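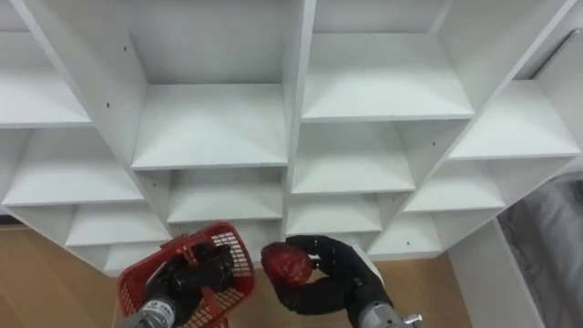

Shelf loading by teleop: basket to cubby, two-handed

Notebook > Manipulation > Teleoperated demos
Filed under: demonstration capture, bimanual, household objects

April 2025. Operator: Maite Palacios. Log and resets: me (B. Peñalver).

Purpose: collect demonstrations of fruit going from the red basket into the open cubbies of the white unit. Left hand holds the basket, right hand picks and places. Same Promitz retargeting as in January, new glove calibration.

Setup
- Trondden gloves on both hands, wrist tracking from the pucks. Finger gains equal left and right.
- Basket stays in the left hand for the whole episode. Putting it on the floor between picks was tried in January and added a regrasp that the policy never learned.
- Target cubby called out before each pick. Operator may choose the approach.
- Vamley logger running joint positions, commanded positions and head camera. Fingertip currents logged separately and merged afterwards.

Episodes recorded: 20. Kept: 14. Median length of kept episodes 52 s.

Rejected episodes
Four for basket drift. The left wrist creeps when the operator is looking at the right hand, and the basket ends up tilted further than the start pose allows. Two for a logger dropout, not the operator's fault. Raised the Vamley buffer size after the second one and had no more.

Grasp notes
Round red piece: full wrap with the thumb opposed. Holds well, but the fingers have to open wide to let go and the knuckles then come close to the divider. Maite now stops short of the back panel and opens thumb first.
Green fruit: grasp around the body, upper finger over the top. The long shape wants to rotate in the hand if the thumb closes late. Closing thumb and index together fixed most of it.
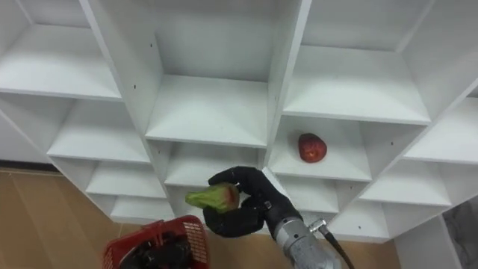 Green fruit in the hand, red apple on its shelf, basket at lower left.

Dividers
Lateral clearance is the main limit. With the Kovačević wrist offset left at default, the hand enters the cubby yawed and the little finger side touches first. Changed the offset by 2 degrees and re-zeroed. Contact on entry is now rare in the upper cubbies and still common in the lower ones, where the forearm comes in steeper. Don't mix episodes from before and after the change without the offset field in the metadata. I have added it to the header by hand for this set.

Operator comments (Maite)
Depth judgement through the headset is poor against white on white. She is using the shelf front edge as the reference and counting the hand in from there. Asked for a strip of coloured tape along the front edges. I would rather leave the unit unmarked for now, as the tape would end up in the training images. Will try an overlay in the headset view only.

To do
- Left wrist: soft lock on roll while the right hand is closed.
- Replay two of the kept episodes open loop and compare release positions.
- Separate set for the bottom row, after the forearm angle has been looked at.
- Check glove drift at the end of the session as well as at the start. Not done this time.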